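Handout 2: Stock records and reorder levels

Course tutor: Gifty Abubakari. Read with chapter two of the Nondar workbook.

## 1. Terms

**Lead time** is the number of days between placing an order and having the goods on the shelf. **Demand** is the number of units used per day. **Safety stock** is held against late delivery or a rise in demand.
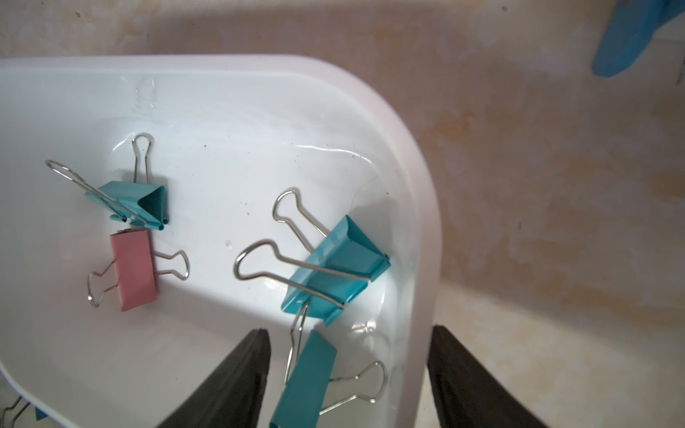

The reorder level is found as follows:

`reorder level = (daily demand × lead time) + safety stock`

All terms must use the same unit of time. Mixing weekly demand with a lead time in days is the most common error in coursework.

## 2. Worked case

Amissah, a stationery wholesaler, sells 90 boxes of envelopes a day. Its supplier, Beltent, delivers in 23 days. Safety stock is set at 3500 boxes.

- Demand over lead time: 90 × 23 = 2070
- Reorder level: 2070 + 3500 = 5570 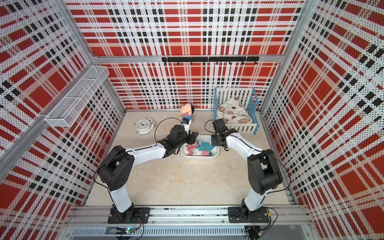 An order is placed when the record falls to 5570. Stock already on order is added to stock in hand before the comparison is made. Leaving it out leads to double ordering.

## 3. Periodic and continuous review

Under continuous review the record is updated at each issue. Under periodic review it is checked at fixed intervals, so the stock must cover the lead time plus one full interval.

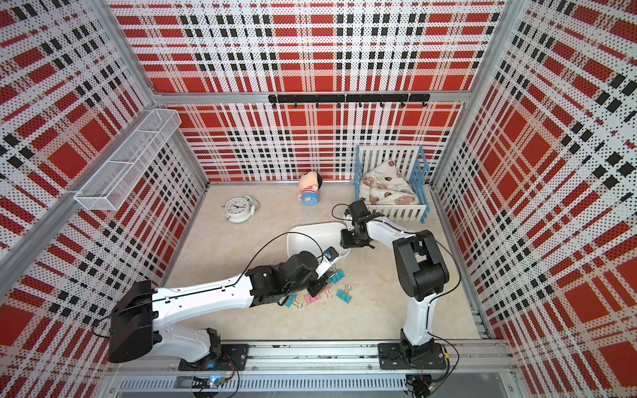

Periodic review needs more safety stock but less clerical work. It suits cheap items with steady demand. Fuseini Kwofie's notes on Wondia treat the mixed case, which is not examined.

## 4. Record errors

A difference between book and shelf should be posted as a separate adjustment, with a reason code.
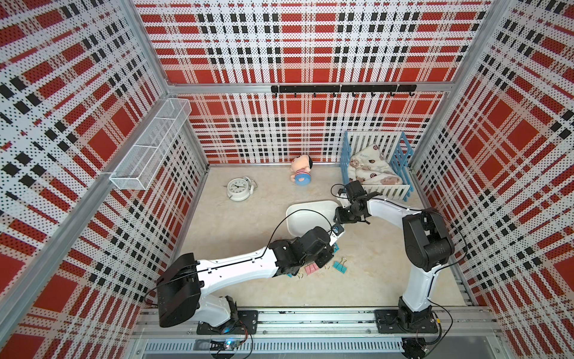

Do not overwrite the old balance. Repeat the case in section 2 with a lead time of 2 days and bring your working to the September class.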